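透明收纳箱放墨水和马克笔，长期会不会出问题？

发表于 30/03/2018　作者：Dateo

手头存了一批染料型墨水和酒精马克笔，原来放在铁皮抽屉里，二月份换成大号透明塑料箱。换箱后有几支笔的笔帽发紧，箱内有溶剂味。想确认两点：一是箱体材质会不会被溶剂蒸气侵蚀，二是透明箱的避光问题怎么处理。箱子的样式如下。
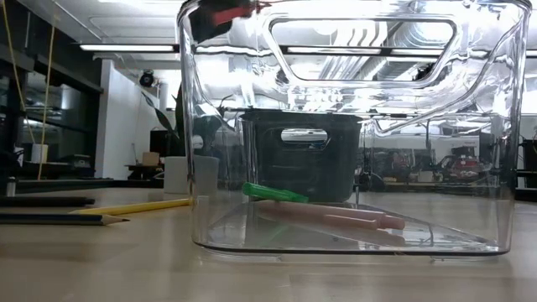 箱体：透明，圆角，上沿带提手孔。

箱底没有任何标识，材质不明。商家页面只写“环保塑料”，问客服也没有结果。

Fan 回复：

常见的透明硬质箱大致有三种料：PS、PET、PC。PS 最脆，对酯类和酮类溶剂敏感，接触后起雾、开裂。PET 对乙醇耐受较好。PC 抗冲击，但怕强碱和部分有机溶剂。另有一类透明改性 PP，手感偏软，略带雾度，耐溶剂性在这几种里最稳。酒精马克笔的溶剂以乙醇、正丙醇为主，笔帽密封正常时箱内浓度很低，四种料都能用。有溶剂味，先查笔帽。

Uston 回复：

不同意“四种料都能用”。PS 有残余应力时，低浓度醇类蒸气也可能引发应力开裂，位置多在浇口、转角和提手孔边缘。我有一只 PS 箱装印章清洗液，提手孔两侧先出现细纹，后来整条裂开。未知材质按 PS 对待比较稳妥。
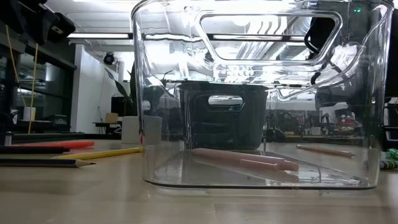 避光比材质更值得讨论。染料型色料的褪色主要由短波可见光和近紫外引起，透明塑料对 400 nm 以上的光几乎不拦。浅色尤其吃亏：像图中箱底那两支淡粉色的笔，色料浓度低，同样的光照剂量下，画出来的色块目测变化会比深红明显得多。不过要分清，笔身塑料和笔芯里的墨水是两回事，外壳变黄不代表墨水失效，判断时应以试色卡为准。

Fan 回复：

应力开裂这一点我接受，但清洗液和马克笔的蒸气浓度差得太远，不能直接类比。可以做个简单测试：在箱底内侧不显眼处滴一滴无水乙醇，盖上玻璃片，放 36 小时，对着灯斜看有没有银纹。没有就继续用。另外燃烧法鉴别塑料不要在室内做。

Visitación Pacheco 回复：

补一组照度数据。我在 Ekthorpe 的工作间测过，开放层架中段照度 741 lx，靠窗一侧晴天中午能到 2000 lx。每天开灯 6 小时，一个月累积的剂量已经远超纸质藏品的常规建议。存放墨水不必按藏品标准执行，但放在层架中段和放在柜内，差别是数量级的。
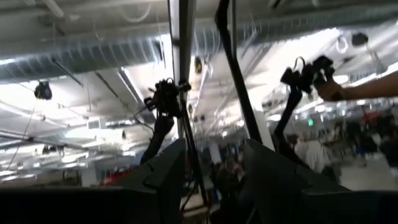
测量时探头要水平放在箱底，不能举在箱口。箱壁的反射会让箱口读数偏高，圆角处还有聚光，局部亮斑可以比周围高出一截。要求严一点的话，箱底、箱中、箱口各测一次，取最大值。

Uston 回复：

照度计按人眼视见函数加权，对近紫外没有响应。同样 741 lx，日光和白光 LED 的损伤系数不一样，只报 lx 不报光源，数据没有可比性。

Visitación Pacheco 回复：

层架中段是 4000 K 的 LED 灯管，靠窗是日光透过普通浮法玻璃。紫外分量没有单独测，这一条算我的数据缺口。

Dateo 回复：

按 Fan 的办法滴了乙醇，没有银纹，暂时排除 PS。溶剂味也找到了来源，是一支笔帽内塞脱落。避光打算用灰卡纸做内衬，只围四壁，上面留空便于取用。 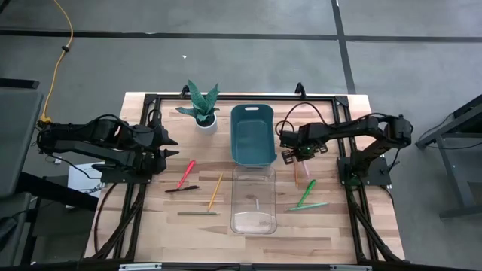 卡纸准备选无酸的，厚度 300 g，转角处压痕不裁断，免得漏光。还有一个问题没定：双头马克笔平放没有异议，瓶装墨水是否需要单独一箱？

Fan 回复：

需要。瓶装墨水直立，瓶底垫吸水纸，与笔分开。漏一瓶就会染一箱，染料渗进塑料表面的划痕后基本擦不掉。四壁围卡纸、上面留空，对顶灯没有作用，箱盖内侧也要贴一层。

Uston 回复：

箱盖贴卡纸同意。无酸纸在这里没有必要，墨水瓶和笔壳不怕纸里的酸，普通灰卡即可，省下的钱买一包试色卡，每半年对一次色。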